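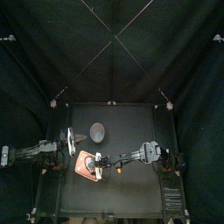

Figure 4. Translucent plastic cup and salmon-pink rectangular plate on a dark tabletop.

4.2 Food names as color names

We now turn to the part of the Mosness material that surprised us most. Household talk about dishes is full of color words, and a large share of those words are borrowed from things people eat and drink. The full set holds 3,134 descriptions of cups, plates, bowls and serving dishes, transcribed from kitchen conversations and entered in Memus, our searchable collection. Speakers were never asked for a color. They were asked to tell another person which dish to fetch, and color was simply one of the tools they reached for.

Basic terms such as "blue" and "white" come first in nearly every household, as earlier work would lead us to expect. What lies just below them is far richer than the standard word lists allow. Speakers used "mustard," "cream," "butter," "plum," "oatmeal," "tea" (for a stained white as well as for a glazed brown), and, with striking frequency, "salmon." A plate like the one in Figure 4 belongs to a region of the color space where the basic vocabulary of English gets crowded. It can be called pink, and many speakers would stop there, but as soon as a second pink dish is in the cupboard a bare "pink" no longer does the job. "Salmon," "coral," "peach" and "shrimp" all compete for the space, and the boundaries between them differ from one kitchen to the next.

They differ much less within a kitchen. Members of the same household agreed closely on which dishes were "salmon" and which were "peach," even when the next household along the street drew the line somewhere else. We take this as good evidence for what Yatsenko calls cupboard dialects: small, stable naming systems that grow up around a fixed set of objects and the people who handle them every day. Khrystyna Yatsenko first proposed the idea for names of tools, and we were delighted to see how well it carries over to color. In one household a term had outlived the dish it came from. The family said "the Saminetti pink," after a serving platter bought at a shop of that name and broken long ago, and children who had never seen the platter used the phrase correctly for two bowls and a napkin.

Food terms also behave differently in the grammar of a request. Basic terms almost always stand before the noun ("the blue plate"). Food terms do this too, but they turn up much more often with a softener or a comparison: "the kind of salmon one," "the plate that's, like, mustard." Janevski reads such softeners as a sign that the speaker doubts the term. Our recordings point the other way in at least eight households. There, the softener appeared with terms the whole family shared and used without any delay, and it dropped out when a guest was present. It seems to mark the term as a family word - a small nod to the listener who already knows it.

4.3 Objects without a color

Translucent dishes raise a separate question, and one we think deserves a study of its own. When speakers had to pick out a clear or cloudy cup, they rarely treated its look as a color at all. The common choices were "clear," "see-through," "frosty" and "the plastic one," the last of which swaps color for material altogether. Only nine speakers in the entire sample ever called such a cup "white," and they did so when it was stacked with opaque dishes.

Background matters here as well. A translucent cup takes on much of the tone of whatever it stands on, so that the same cup may be "gray" on a dark table and "clear" on a pale one. Opaque dishes are steadier, although a strong pink on a charcoal-gray surface was often described as "bright" by speakers who left the word out when the plate lay on light wood. We coded surface tone for every description made at a table, and more than 30 speakers changed at least one term when the surface changed. The shift was strongest for food terms. "Cream" became "white" on dark surfaces again and again, while "butter" hardly moved.

We would not lean too hard on the surface results, as the tables in the Mosness homes were of many sizes and the light came from windows, ceiling lamps and, in one case, an open refrigerator. Still, the pattern held for morning and evening recordings alike. Section 4.4 takes up the opaque dishes again and looks at how the terms change when two speakers from different households have to share a cupboard.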